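Search this site Search
Course handout 4, Track Surfaces and Markings
April, by Wilma Van Acker

Read this before the outdoor session at Tullmont. Bring a tape, chalk and a copy of the inspection sheet. We start with the lanes and finish with the edges.

A lane line is a running guide and a measuring reference, so it has to be readable along its whole length. Stand in the lane and sight along it before you measure anything. Note where the paint becomes hard to follow.
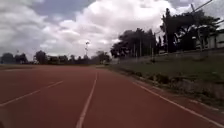 Fig. 1. Lane lines on a reddish-brown synthetic track, with a grass verge on the right.

Next, the outside edge. Stones and soil carried onto the surface wear it down. Walk the full boundary and write down loose material, weeds at the joint and any place where the line is covered.
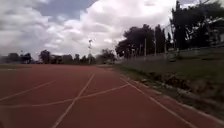 Record each fault by distance from the finish, in meters. A sheet that only says "far bend" will be returned. For 500 m of line, allow 70 minutes with 2 people.

Lines that cross the lanes come after that. Starts, relay zones and finish lines are easy to mix up when the paint is old, so check each against the marking plan. 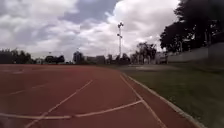
Worn paint gets a grade from the table in handout 3. Do not repaint from memory or follow the old edge by eye.

Last is the curb. Lane one is measured from it, so look for gaps, lifted sections and grass growing over the top.

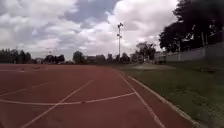

Hand your sheets to Riet Verhoeven at the end of the session. Keep a copy for the written report.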